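Drovholm Opens Its Home Teaching Program to New Households, With Laundry First on the List

People in 42 homes are already showing robots how to handle clothes, one shirt at a time, using a gripper they hold in their own hand

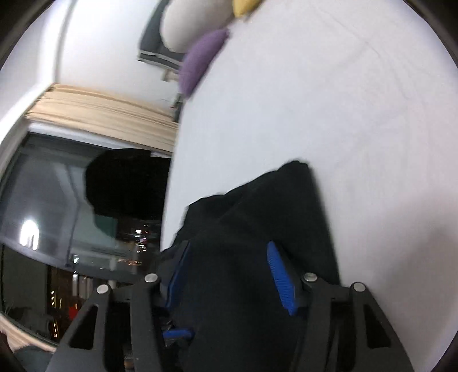
A black garment on a white bed sheet, with the hand-held Dunance gripper reaching over it.

STURNACH, June. Drovholm, the company behind the Dunance hand-held gripper, is pleased to announce that its home teaching program is now open to new households in Sturnach and the neighboring town of Ambaye. The program invites ordinary people to show a robot how everyday chores are done, in their own bedrooms and kitchens and at whatever hour suits them, and after a busy spring with our first 42 households we are very happy to be able to welcome more.

Anyone who has ever taught a child to fold a T-shirt knows that explaining only gets you so far, and sooner or later you take hold of the sleeves and say "like this." The Dunance works in much the same spirit. You hold it, you squeeze it, and two fingers with ridged blue pads close on whatever you are picking up. A camera on the tool records what the fingers are doing while you work, and our software turns each recording into a lesson that a robot arm with matching fingers can practice from. There is no arm to set up at home and nothing to program (a great relief to several of our first participants, who told us so at some length).

We have started with clothes, and we have started with them on the bed, where so many people do their folding anyway. Clothes are hard for robots. A cup keeps its shape when you lift it, but a sweater slumps and twists and hides its own corners, and a dark one can be especially tricky, with its folds and edges so faint that even a person has to feel around for them. The first households have recorded 332 folding lessons between them, covering shirts, leggings, towels, pillowcases and one very patient pair of overalls.

"What I love about these recordings is how different they are from each other," said Thodoris Panagiotou, who leads the teaching program at Drovholm. "Some people smooth everything flat before they begin, and some people just grab the middle and shake. My mother would have had strong opinions about the second group! But a robot that is going to be useful in real homes has to learn from all of them, with the curtains open or closed, in daylight or late in the evening after the dishes are done."

Each new household will receive a gripper on loan, a charging stand, a printed guide and a short visit from a member of our team, who will stay for a cup of coffee and as many questions as you like. Lessons usually run a few minutes apiece. We ask for 2 sessions a week, and participants can look through every recording and delete anything they would prefer to keep to themselves before it is sent to us. Faces and papers should be kept out of view where possible, and the guide has a page on how to do that without rearranging the whole room.

There are 200 places in this round. No technical experience is needed, and left-handed people are warmly encouraged to apply, as we have too few of them at present. Households that complete the program will be invited to our workshop in Sturnach to watch a robot arm try the chores they taught it, mistakes included.

An open house will be held at the workshop on Tuesday from 4 p.m. Grippers will be available to try, and visitors are welcome to bring a garment of their own.

About Drovholm
Drovholm builds hand-held teaching tools and robot arms for household work. The company is based in Sturnach.

Press contact
Thodoris Panagiotou, Teaching Program, Drovholm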